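Parrainage scolaire Uvholm : questions fréquentes

À quoi sert le parrainage ?
Il couvre les frais d'inscription, les fournitures et la cotisation d'examen d'un élève du district de Zou pendant une année scolaire. Les repas et le transport n'en font pas partie.

Combien d'élèves sont parrainés ?
710 à la rentrée de novembre, répartis dans 18 écoles.

Quel est le montant mensuel ?
Deux formules : 4 euros (parrainage collectif) ou 18 euros (parrainage individuel). Le prélèvement a lieu le 2 du mois.

Puis-je écrire à l'élève ?
Oui, en parrainage individuel uniquement. Le courrier transite par le bureau d'Itport, qui le traduit. Les colis sont refusés. 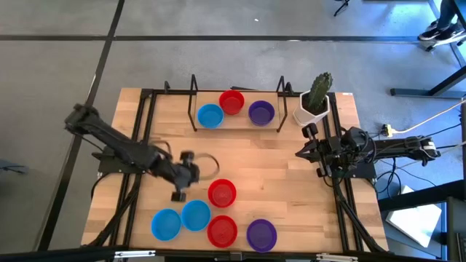 Comment arrêter mon parrainage ?
Par courriel à Lihua Ye, service des donateurs, avant le 18 du mois. L'arrêt prend effet au prélèvement suivant. L'année en cours de l'élève reste financée par le fonds commun.

Quand le reçu fiscal est-il envoyé ?
Une fois par an, par voie électronique. Pour un duplicata, indiquer le numéro de donateur et l'année concernée.

Mise à jour : 15/4/23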